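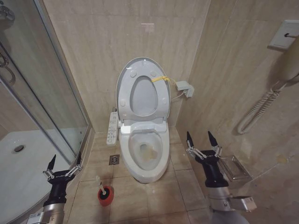 *Figure 7. Seat ring and lid raised for bowl cleaning. Control panel on the left of the bowl, power adapter in the wall outlet on the right.*

## 7. Cleaning the bowl and seat

This section covers routine cleaning of a toilet fitted with a Pendlow electronic bidet seat. For removal of the seat from the bowl, see Section 8. For nozzle care, see Section 9.

### 7.1 Before you start

You will need:

- toilet brush and holder
- mild, non-abrasive bowl cleaner
- 2 soft cloths, one damp and one dry
- rubber gloves
- bucket or jug holding at least 3 liters

**CAUTION:** Do not spray water or cleaner onto the power adapter, the wall outlet, or the cable between the outlet and the seat. Do not use the shower hose to rinse the seat.

**CAUTION:** Never mix cleaning products. Chlorine bleach combined with an acidic descaler releases toxic gas.

1. Open the door or run the exhaust fan.
2. Dry your hands and switch off the seat at the control panel.
3. Unplug the power adapter. Hold the adapter body. Do not pull on the cable.
4. Place the adapter where it cannot fall into the bowl or touch a wet floor.
5. Raise the lid until it rests against the wall, then raise the seat ring.

**Note:** If a cable has been taped to the lid, check that it has slack at the hinge with the lid both open and closed. Replace tape that is lifting at the ends. Do not run tape over the hinge itself.

### 7.2 Cleaning the bowl

Yellow or brown staining at the water line and around the drain opening may be mineral scale, which holds color and resists ordinary brushing. Treat light staining with bowl cleaner first. Use a descaler only if the stain remains.

1. Flush once to wet the bowl.
2. Apply cleaner under the rim and let it run down to the water line. Keep it off the seat and the control panel.
3. Wait for the time given on the cleaner label.
4. Brush under the rim, then the sides, then the water line and drain opening.
5. Flush, holding the brush in the clean water as the bowl refills.
6. Let the brush drip over the bowl before returning it to its holder.
7. If staining remains, flush again until no cleaner is left, then repeat steps 2 through 5 with a descaler approved for vitreous china.

**Note:** Pumice and wire brushes scratch the glaze. Scratched areas stain faster and cannot be restored.

### 7.3 Cleaning the seat, lid, and control panel

1. Wipe the lid on both sides with the damp cloth. Clean the area beside each bumper.
2. Wipe the top and underside of the seat ring.
3. Wipe the control panel from the back toward the front. Wring the cloth out well so that no water collects between the buttons.
4. Dry all surfaces with the second cloth.

Do not use paint thinner, acetone, or scouring powder on plastic parts. Replace any bumper that is loose or missing. An uneven seat puts extra load on the hinge. Order bumper kit 480.

### 7.4 Floor and brush holder

1. Empty the brush holder into the bowl and rinse it with clean water.
2. Mop around the toilet base and work toward the floor drain.
3. Lift out hair and lint from the drain grate.
4. Pour 2 liters of water into the floor drain to refill the trap.

Stand the holder clear of the floor drain and away from the swing of the shower door.

### 7.5 Returning the seat to service

1. Check that the outlet, adapter, and cable are dry.
2. Plug in the adapter and switch on the seat.
3. Lower the seat ring, then the lid. Do not force a soft-close hinge.
4. Confirm that the panel responds to a button press.

If the panel does not respond, unplug the adapter, wait 3 minutes, and plug it in again. If the fault remains, leave the seat unplugged and go to Section 11, Troubleshooting.

*Revised November 2020. Checked by G. Ryu and N. Gourlay.*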